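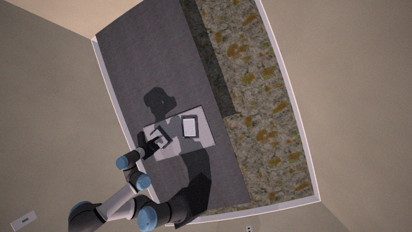 Sourdough questions I get all the time

July
By Etornam Frimpong

I've been baking out of my kitchen in Takley for 6 years now, and the same questions land in my inbox every week. So I finally wrote the answers down!

My starter smells like nail polish remover. Is it dead?

Nope, it's hungry. Feed it twice a day for a few days (equal weights of flour and water) and keep it somewhere warm. Mine sulked for a whole week after I moved house and came back just fine. Pink or orange streaks are another story – throw that one out and start over.

How much water should I use?

If you're new, try 300 grams of water to 450 grams of flour. It's an easy dough to handle and you won't end up with it stuck to your elbows. Go wetter once you've got a few loaves behind you.

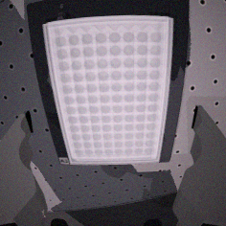

Can I leave the dough in the fridge overnight?

Please do! I shape mine after supper, cover it, and bake when I get up. Two nights is okay too, though it gets pretty tangy by then. My neighbor Kofi Sarpong goes three and loves it. Too sour for me.

Do I need a Dutch oven?

It helps, but I baked on an upside-down cookie sheet for my whole first year. Put a pan of hot water on the rack underneath and watch your hands when you open the door – that steam comes out fast.

Why is my loaf gummy in the middle?

Most likely you cut it too soon. I know, I know, it smells amazing. Give it two hours on a rack. If it's still gummy after that, bake the next one ten minutes longer.

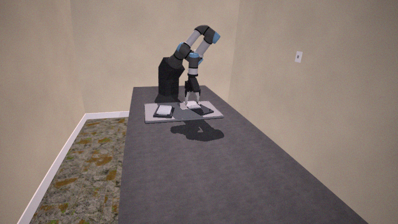 Which flour do you buy?

Plain bread flour from the mill shop in Penry, plus a scoop of rye when I have it. The supermarket stuff works too, so use what you've got.

224 shares
6 comments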